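Course Handout 4: Registering for and Sitting the Entrance Test
Foundation Year Advising, Amdale College
Issued 2026-04-03

What this handout covers

The last session dealt with choosing programs and reading eligibility rules. This one deals with the test itself: the application form, the entry slip, the day at the center, and the score report. Bring your draft application form to the next session. We will go through section B together.

1. The application form

The Riter Entrance Test uses one form for all engineering and applied science programs. You fill it in once, even if you are applying to more than one school. Your name must be spelled the way it is spelled on your photo ID, including middle names. A short form of your first name counts as a mismatch, and the test center can turn you away for it.

Section B asks for your program choices in order. The order matters at Moges and does not matter at Trelanitz, which looks only at the score and the subject requirements. Students applying to both should order the list with Moges in mind.

Check the email address before you submit. All later messages go to that address, and it cannot be changed online. Changing it takes a signed letter, and the letter has to come from you and not from a parent or a school.

2. The entry slip

The entry slip is released in April through your applicant account. It is not mailed. Log in with your application number and date of birth, open the slip, and read all of it before printing. The details to check are:

Name and date of birth
Photo
Test center address
Session and reporting time
Subject paper

If any of these is wrong, use the correction form in the account. Corrections close 12 days before the test. After that date the center can note an error but cannot fix it.

Print two copies on plain white paper. One is kept by the center and the other comes home with you. You will need the second copy again if you are called for admission.
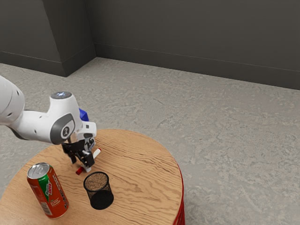

The test has 150 questions and is taken on a computer. All questions carry the same marks and there is no deduction for a wrong answer, so answer every one. You may move back and forth within a section, but a section closes when its time is up. Rough work is done by hand on the sheets the center gives you, and these are collected at the end. A marker with a white barrel and a red cap is easy to pick up by mistake when you pack. Leave markers at home and bring two pens with blue or black ink, as the center accepts nothing else on the signature sheet. Write your application number at the top of each rough sheet before you start.

3. At the center

Arrive at the reporting time, not the start time. ID is checked at the door, then your slip, then your signature. Phones, watches and calculators go into the locker area. An on-screen calculator is provided in the math section.

If your computer stops working, raise your hand and stay in your seat. The clock is held on the server and the lost time is given back.

4. The score report

Scores are reported out of 1000. The report also shows a rank, and the two are often confused. Last year Moges filled its final engineering seat at rank 2635. That number describes one year's applicants and should not be read as a target.

Keep a saved copy of the report. The account closes at the end of the admission cycle, and a replacement has to be requested in writing.

For next session

Read sections 1 and 2 again and mark anything on your draft form you are unsure of. Write down your program list in order, with the subject requirements for each one beside it.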